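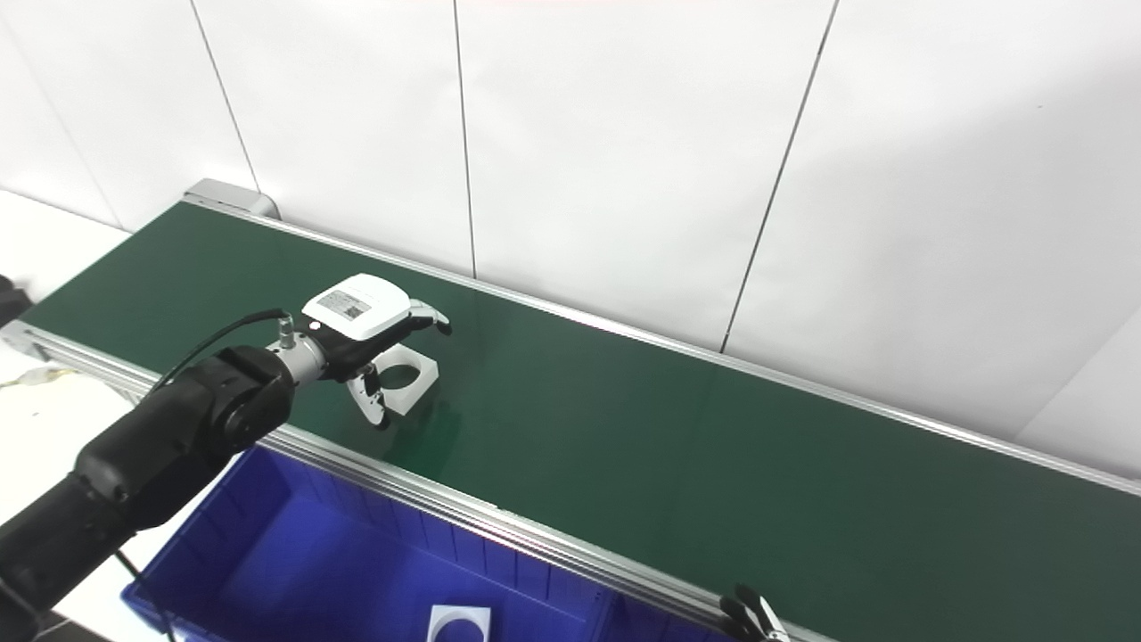
4. Fitting and tensioning a new belt

The Brodenum 48 is supplied without a belt, so one has to be fitted before the conveyor is used for the first time. The same steps apply when a worn belt is replaced. Belts come in several colours and the colour has no effect on the settings; a green one like this is fitted in the same way as any other. Small flat items, such as a square plastic part with a large hole in the middle, can lie directly on the belt surface and need no tray. Read section 2 on isolating the power before you start.

You will need the hex key from the accessory bag, a steel rule and a clean dry cloth.

1. Switch off at the wall and remove the plug. Wait until the light on the control box has gone out.

2. Remove both side covers. Keep the screws together — the rear ones are longer.

3. Turn the tension screws anticlockwise until the tail roller slides freely towards the drive end.

4. Wipe both rollers and the bed plate. Do not use oil or polish.

5. Slide the belt on from the open side. The arrow on the inside of the belt must point in the direction of travel.

6. Turn both tension screws clockwise by the same amount until the belt lies flat, then give each one 2 more full turns.

7. Measure the gap between the belt and the side rail at both ends. It should be at least 3 mm on each side.

8. Refit the covers, plug in and run the conveyor empty at the lowest speed.

CAUTION: Never adjust the tension screws with the covers off and the power connected. Keep sleeves and loose cables clear of the rollers.

If the belt drifts to one side, stop the conveyor, isolate it and tighten the screw on that side by a quarter turn. Run it again before making any further change. A new belt will stretch during its first week and will usually need tensioning once more.

Note: Spare belts are ordered from Likotov under part number 1191. State the bed length when ordering.

Section revised Tue 5 September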